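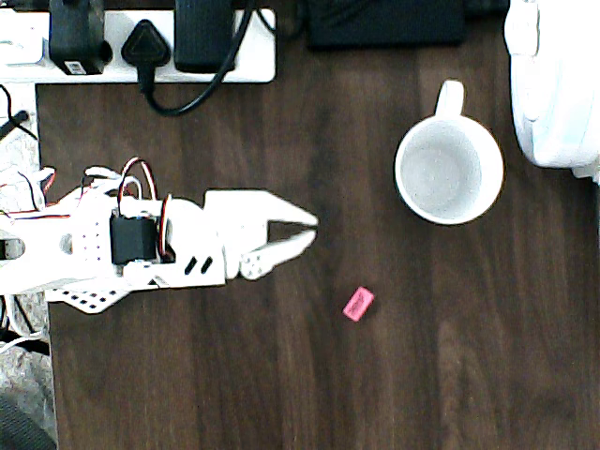

Istero Reader's Guide
Home > Guide > 3. Setting up your reading desk

3. Setting up your reading desk

Istero opens up 1,764 articles on literary history, and the reading desk is where the fun starts – your shelves, notes and footnotes all sit side by side!

1. Sign in and choose My Desk from the top menu.
2. Press New Shelf and give it a name. You can keep up to 40 shelves.
3. Open any article and press Add to Shelf. Try Bernadette Iwasaki's essay on the Granach letters, a wonderful first read.
4. Under Notes, pick Side by Side. Footnotes now open next to the paragraph you're reading.
5. Set the text size. The default is 12, and 15 is lovely for long evenings.
6. Press Save Desk.

Note: Older essays by Tamsin Crenshaw use endnotes. They open at the bottom of the page, whichever view you pick.

Caution: Deleting a shelf also deletes the notes on it. Export them first (Notes > Export).

Caution: Clearing your browser cookies resets the text size. Shelves are stored with your account and stay put.

Next: 4. Searching by author and period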